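Blog > Odds and Ends > Machines Around the House

Last updated: December

Can a robot put my laundry away yet?

Posted in December by Nawal Hamdy
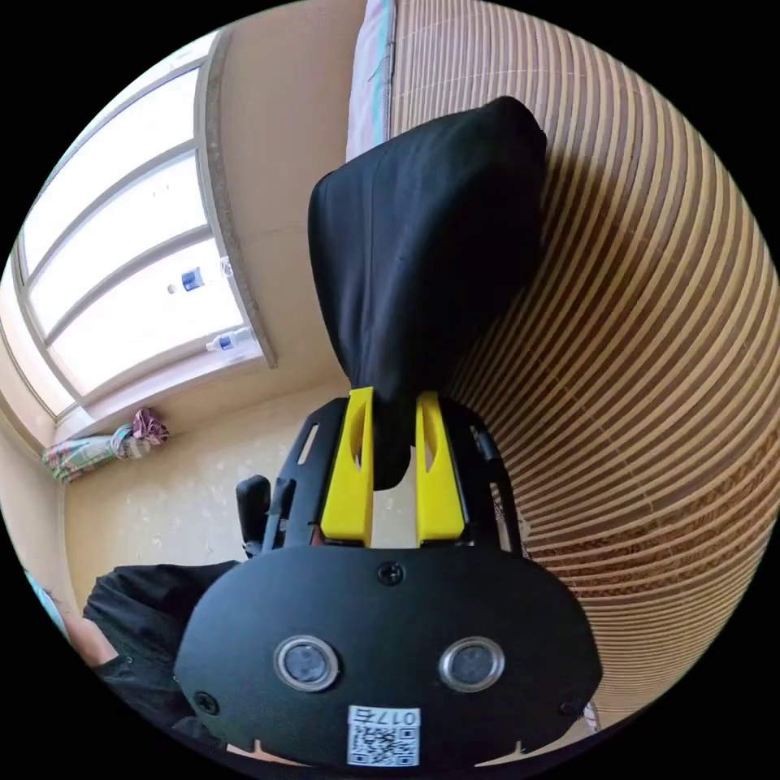 My sister in Gretville asked me over the phone when she could stop folding clothes. She has three kids and a dryer that never gets a rest, so she wasn't kidding. She figures that since I read all this robot stuff at night when I should be asleep, I ought to have a date for her. I don't have a date. I do have opinions, though, and this post is where they're going.

Start with the chores machines already do. The floor is pretty much solved, as long as you don't own a shag rug or leave socks out (I do both). Dishes we handed over to a box with a spray arm before I was born and we don't even call it a robot. Washing clothes, same deal. What's left is everything in between, all the picking up and carrying and putting down somewhere else, and that is where my whole Saturday-type energy goes.

Cloth is the worst of it. A mug is the same shape every time you grab it. A black T-shirt is a different shape every single time, and when it's bunched up you can't tell a sleeve from the hem without poking at it. I can do that half asleep with the TV on! A gripper with two fingers can pinch a piece of fabric and lift it, fine, but then what? It has to find a corner, and then another corner, and then not drop the first one while it's getting the second.

I spent an evening watching folding videos and writing down times, because that's who I am now. The slowest one took 191 seconds for a single towel. One towel! I timed myself with a whole basket and got through it in 524 seconds, with a break in the middle to yell at the cat. The fastest clips were a lot better, but a bunch of them were sped up, and you have to squint at the corner of the video to find out. If you watch these things, look for a clock on the wall or a person walking by. It helps.

My cousin runs a packing line at Oten, over in Bidirville, and she's where I get my reality check on the shop-floor side. They have an arm that stacks boxes and it's great at it — same box, same spot, all shift long. Then somebody tried it on soft bags of work gloves. She wrote down 583 bags over the trial and nearly 237 needed a person to step in and fix something. So the bags went back to people, and the arm went back to boxes, where it's happy.

What I do find exciting is how much the teaching part has changed. It used to be that someone typed in every move. Now a lot of it is people doing ordinary chores by hand, over and over, so a machine can learn from how they did it. Beds, shelves, clothes, all the boring stuff. I like that somebody finally thinks making a bed is worth studying. My mother would have had notes for them.

So what did I tell my sister? I said a slow machine that folds towels okay, if you lay them out nicely for it first, seems close. One that walks into the kids' room, finds the leggings under the bed, turns them right side out and puts them in the correct drawer... keep your folding table. She said her neighbor Farouk had told her two years, tops, and she liked his answer better.

Next time I want to get into dishes, the unloading half, which I hate even more than folding. If you've got a machine at work or at home that handles soft stuff well, leave me a comment and tell me how often you have to rescue it.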